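Segmenting egocentric household video into contact phases for imitation learning

This page covers the labeling step between raw head-mounted video and the training set used for our furniture-moving policy. It assumes you have already run undistortion and hand tracking. If you have not, do those first; the thresholds below are tuned on tracked output and will not transfer to raw frames.

The method was developed by Štefánia Machala and Bontu Hadgu for the Wallorach dataset. Wallorach has 2558 usable clips of people moving, lifting and setting down common objects in their own homes. Each clip is reduced to a sequence of phases: approach, contact, load, transport, unload, release, retreat. The policy is trained on phase-conditioned windows. Without the phase labels it learns the approach well and the grasp badly, because approach frames outnumber the rest.

What you need

Tracked clips at a constant frame rate. The hand tracker must output 21 keypoints per hand and a confidence value.
An object mask for the manipulated object only. Other instances of the same class must have separate IDs.
The Brilter annotation tool, or anything else that can step frame by frame and write interval labels.

Step 1. Pick the target instance

Open the clip at the middle frame and assign the target ID by hand. Do not let the detector choose by class. Homes often contain several matching chairs, and a class-level mask will merge them whenever one passes in front of another. The merged mask then reports false contact during approach.

Step 2. Compute the contact signal

For each frame, take the fingertip keypoints of both hands and measure the distance from each to the nearest edge of the target mask. Normalize by palm width. Mark a hand as touching when at least two fingertips are inside the mask or within 0.15 palm widths of it. Fingers that curl over a rail will be partly hidden on the far side, so use the tracker's predicted positions for those and ignore the confidence cutoff while the palm itself is confident.

Keep left and right as separate channels. Do not average them. A two-handed grip on a chair back is often asymmetric, with one hand closed and the other flat, and the two channels will have different onset times. 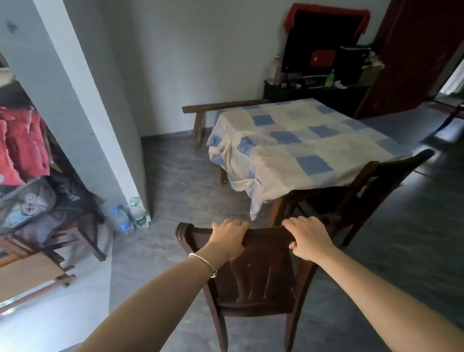 Two-handed contact on the top rail. The left fingers curl over the rail; the right hand lies flat with the fingers spread. Both channels are labeled as touching.

A flat hand is the most common source of annotator disagreement. Our rule is that it counts as contact but is given the grip type "press" instead of "wrap". The grip type is stored per hand and per interval. If the type changes inside an interval, split the interval.

Step 3. Separate contact from load

Contact begins when either channel turns on. Load begins when the object starts to move relative to the floor. Estimate this from the target mask after removing camera motion. Fit the camera motion on background points only, and exclude loose fabric. Tablecloths and curtains shift when someone walks past and will pull the fit.

Textured or tiled floors give good background points. Glossy ones give some bad points too, since reflections move with the viewer. Run RANSAC with a tight inlier threshold and discard any floor point that survives fewer than 7 consecutive frames.

Step 4. Smooth and write intervals

Apply a median filter to each channel, then drop intervals shorter than 100 ms. Write the result as start frame, end frame, phase, left grip, right grip. Gaps are not allowed. A frame with no clear phase takes the label of the frame before it.

Step 5. Check by hand

Review every transition in the first clip from each home, then sample the rest. Look for these faults:

Load starts before contact. The target ID is wrong or the camera fit has failed.
Contact flickers on one hand only. Check for sleeves or jewelry confusing the wrist keypoint.
Release is missing. The clip was probably trimmed too early and should be rejected.

Result

We trained the same policy with and without phase conditioning, 3000 steps each, and tested on the Skondunport arm with chairs it had not seen. The conditioned version closed both grippers before pulling far more consistently. The unconditioned version tended to pull as soon as the first gripper touched, which rotated the chair. Using a single averaged contact channel removed most of the benefit.

The Grabowska split holds out whole homes, and should be used for any comparison. Random clip splits leak room layout and give scores that are too high.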